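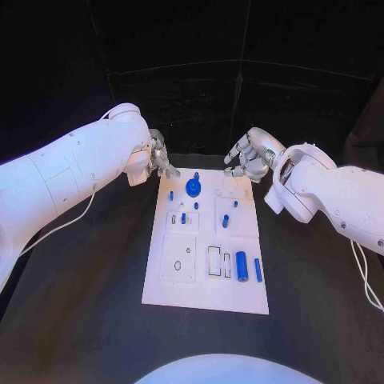

A practice board with blue parts on a dark gray table.

Jarneo center opens evening room for practice boards

A new room for assembly practice will open in Jarneo in November. The Soritz training center has prepared it for people who want to learn small manual work, such as putting pins and pegs in their correct place, before they apply for a job in the local workshops.

The main thing in the room is the practice board. It is a flat white sheet with printed outlines, and the parts for the first exercises are blue, so the eye finds them quickly. There is a large round part with a short pin on its top, and there are small pegs which must stand upright. Some pieces are metallic and some are white, and the white ones are the more difficult, as they are tiny and the board has the same color.

The center says that beginners usually have trouble with the small pegs. A person takes the peg too high, it leans to one side, and then it has to be taken out again. The advice from the teachers is to hold the peg low and to look at the outline from directly above. With the big round part most people have no problem from the first evening.

The boards were made by Clident, a small company from the same town that cuts plastic parts for shop displays. The center ordered 59 of them. Each board comes with a cloth bag for the loose parts and a printed sheet which shows where every part belongs. The company made 2000 extra pegs as well, because in the old course they were lost all the time, mostly under the radiators.

The tables are dark gray. In the former room the tables were white, and students complained that a dropped white piece could not be seen on them. The center asked for another color when the furniture was replaced last spring - a small change, but the teachers had requested it for two years.

The course has six evenings and every evening lasts from 6 p.m. until 8 p.m. In the first two evenings the students only place parts and remove them. Later they work with the fixture plates, where a pin and a peg stand close to each other and there is little space for the fingers. On the last evening each student completes a full board without the printed sheet. There is no grade, but the center gives a paper which the workshops in Jarneo accept together with an application.

Part of the money for the room came from the yearly market on Oshima Street, where the center sold used tools and shelves. The sale brought 998 dollars, and the rest was paid from the normal budget of the center.

Places can be reserved at the front desk of the center or by telephone in the afternoon. Students do not need to bring tools. Long sleeves should be rolled up during the exercises, and drinks have to stay on the shelf near the door.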